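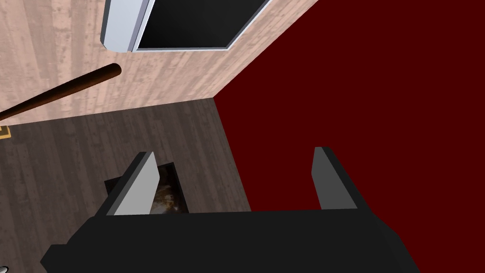

Page last changed: May, 16:40

Gallery: simulation checks for the returns cell, Winville depot

Only one still is on the page at present. It belongs to the simulation stage, which is now the first part of every change made to the returns cell at Winville. The notes under the headings cover the work and the jobs attached to it. They are meant for depot staff and for the two other sites, Ernholm and Ostov, that have asked how the hours were rearranged.

Wrist view, gripper open
Rendered view over the gripper, with both fingers apart and nothing held. The open dark box on the floor lies ahead of the left finger, which hides part of it. Operators reviewing a view of this type are asked one thing first: can the target be judged from here, or is a second viewpoint needed? Where a finger covers part of a container, the standing answer is to request the second viewpoint.

Surfaces
The room model has dark plank flooring, a pale wood-grained surface and a plain crimson wall. It does not resemble the depot and is not meant to. Layout checks for the real cell use a separate model, kept by Kenji Castellanos, with the correct conveyor heights and guard positions. The two models are stored apart and must not be merged.

What the returns cell does
Returned household goods arrive in mixed totes. The arm lifts each item, presents it to the label reader and places it in one of 9 outbound lanes. Items it cannot grip go to a manual bench at the end of the line. The cell handles 3,000 items on a normal day shift. Before it was installed, the same work was done at six benches, standing, with a lift from floor level for most totes.

What changed on the floor
There are 23 people on the returns team, the same number as before. The split of their hours is different. Bench sorting has dropped to the manual bench only, staffed in turns of two hours. The remaining time goes to tote preparation, fault clearing, damage grading and simulation review. Damage grading was previously done at the end of the shift by whoever was free. It is now a scheduled job with its own desk and lamp.

Lifting from floor level has been removed from the standard method. Walking has gone up, mainly between the infeed and the fault panel, and the panel is to be moved closer at the next shutdown. Several people have said that the fault-clearing turn is more tiring than the old bench because the stops come without warning. The turn has been cut from three hours to two, and it no longer follows directly after tote preparation.

Simulation review as a job
Four operators are trained for it so far. A turn lasts one hour, at a desk in the side office. The operator goes through rendered attempts, marks each as usable or not, and adds a short reason from a fixed list. Free text is allowed and is read. The list began with five reasons written by the engineers; "item hidden by finger" and "approach too steep" were added at the request of the floor.

Emmanuel Temba, shift lead, on the first weeks:
"We were marking things as failed that the engineers thought were fine. Then they came and stood at the bench for a morning, and the list got changed. I would do that part first next time."

Review turns are paid at the same rate as fault clearing. They are open to anyone who has completed the cell safety course. Screen breaks follow the office rule and are not taken out of the meal break.

Release of a change
A new grip setting is run in simulation, reviewed, then tried on the cell at reduced speed with an operator at the stop button. The operator on the trial can refuse it without giving a reason in writing. A refused setting goes back to Kenji Castellanos and is not tried again on the same shift. Settings that pass are logged on the Staniforth sheet, kept in the blue folder beside the fault panel, with a copy on the shared drive.

Open points
Fault panel position: agreed, awaiting shutdown.
Second review desk: requested, not yet approved.
Training for night shift: to start after the day shift list is complete.
Glare on the damage grading desk: blind fitted, to be checked in the afternoon.

Corrections to this page go to the returns office. Please quote the heading of the note concerned.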